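Notes for my talk at Prokport, October 25, 2018
"Who teaches the machine to tidy up?"

(Twenty-five minutes plus questions. Drink some water first. Talk slower than last time!)

Opening

Hello, thanks for having me. I work for Masson, we clean and service holiday flats in and near Plivavard. We look after 299 flats, which means a lot of beds, a lot of kettles and an unbelievable number of hairs in plugholes. I started as a cleaner, then I did the rotas, and for the past while I've been looking after the people who work on something we call Sonar.

Ask for a show of hands: who has cleaned for a living? Who has been told a robot would be doing their job soon? (Wait. There are usually more hands for the second one.)

Say early on that I'm not an engineer. If somebody wants to know about the software I'll have to get back to them, and I mean that, I'll write the question down.

What Sonar is, the short version

Sonar is our attempt to get a machine to do the small fiddly jobs in a bathroom. Mopping we're leaving alone, there are machines for floors already and they're fine. I mean picking up the bits and pieces guests leave by the sink, opening a cupboard, putting things back where they live. A new cleaner picks that up in a morning by following an old one about. A machine needs to be shown it over and over, by a person, with the kind of hands the machine is going to have.

So that's the job now, for part of the week, for part of the team. You sit down by the basin with a gripper at the end of each arm and you do the job with those instead of your fingers.

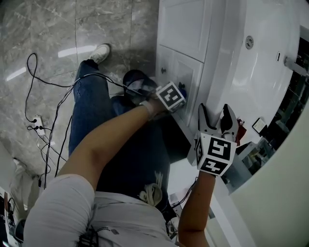
Two grippers, one vanity unit, and the marker cubes that tell the system which way each hand is facing.

(Leave this one up for a bit. People always want to look at the cubes.)

The black and white patterns are how the cameras keep track of the hands. If you turn your wrist so far that no pattern can be seen, that go is wasted and you do it again. Our lot found this maddening for the first few days and then just started holding their wrists differently, the way you do when you've got a plaster on a finger.

Point out how low down the work is. When we drew up the plan we pictured somebody standing at a sink, nice and upright. Then look where the cupboards are! You end up right down by them, legs stretched out on the tiles, cables across your lap. I'll come back to the cables.

What changed on the rota

This is the bit I'd have liked to hear in a talk before we started, so I don't want to rush it.

We set ourselves a target of 2000 good recordings by the end of July. On paper it looked easy. I did the sum on the back of an envelope, so many goes per hour, so many hours, done. I'd left out resting, mistakes, putting everything back where it started, and the plain fact that doing the same little movement all afternoon is harder work than cleaning a whole flat. When you clean a flat you walk, you bend, you stretch, you stick your head out of the window. At the recording station you sit.

We reached the target late. I was cross about it then and I'm not now.

Things we changed, in the order we changed them:

Nobody does a full day on the grippers. It's half a shift at the most, and the other half is ordinary rounds. A couple of people asked for more and I said no, and one of them is still a bit annoyed with me.

Resetting counts as work. At first we only logged the recordings themselves, so putting everything back for the next go looked like idle time on the sheet. It made quick people look slow and careful people look even slower. Awful. I'm still embarrassed about that sheet.

We pay the recording hours at the trainer rate. I had to argue for this one. My case was that if I ask a cleaner to show a new starter how to do a bathroom, she gets the trainer rate, so why would she get less for showing a machine?

And anyone can go back to full-time rounds without giving a reason. Three people have.

(If running late, skip the next section and go straight to the cables.)

What it does to how you see your own job

I didn't expect this one. Once you've had to open a cupboard door with two stiff jaws, you notice what your hands have been doing all these years. You've got no feeling in the tips. You can't tell if a thing's slipping except by looking. People came back from a session saying they'd had no idea they tested a knob with one finger before pulling it, or that they always nudged things away from the edge before lifting them.

Some were proud of it. One colleague told me it was the first time anybody at work had asked her how she did a thing instead of how fast. Others didn't like it at all. It felt like handing over the recipe, and they said so, loudly, in the break room, and I think they had every right.

I can't stand up here and promise what happens to jobs in ten years. What I could do was get it in writing that no hours come off the cleaning rounds because of Sonar while the project's running, and that we get told before anything changes. It's one page. I've brought copies, they're by the door.

Cables, knees and polished floors

Next slide. Have a look at the floor this time, over on the left.

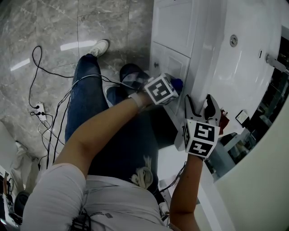

The dull but important part

There are cables all over the place with this set-up. They go across the tiles, over your legs, up towards the hands, and there's a power strip down there as well. On a shiny floor, next to a basin. So, rules:

No water at a recording station. Taps stay off, and no damp cloths either.

Power off at the wall before anyone stands up. Your feet are in among the leads and you've got grippers where your hands should be, so you can't grab anything if you wobble.

A second person within earshot, always. They can be doing something else, folding towels or whatever, but they have to be there to unplug things and pass things.

Something soft to sit on if you want it. We bought a stack of garden kneelers and they've been the best money in the whole project, I'm not joking.

I've got 200 lines in my notebook of things people grumbled about, and far more of them are about backs, knees and leads than about robots taking over. Read out two or three if the mood's good. (Not the one about the biscuits.)

If you're about to try this where you work

Get the people who'll do the recording in the room before the kit's ordered. We did it the other way round, and the first straps we bought didn't suit smaller wrists.

Try a session yourself, a proper half shift. I lasted until the tea break on my first go and my shoulders ached till bedtime.

Ask what happens to the recordings. Ours show arms, legs and a bit of shirt, and people wanted to know who'd be looking at that and for how long. Fair enough! It took me weeks to get a straight answer and I should've had it on day one.

Questions

Likely ones: Does the machine work yet? (Slowly, on its own, with the cupboard doors. Small items, not reliably.) Did anyone leave over it? (No, but see the three who went back to rounds.) What does it cost? (Not mine to say, I'll pass the question on.)

Leave the second slide up during questions. Copies of the one-page agreement by the door, and I need the clicker back before people go off to lunch.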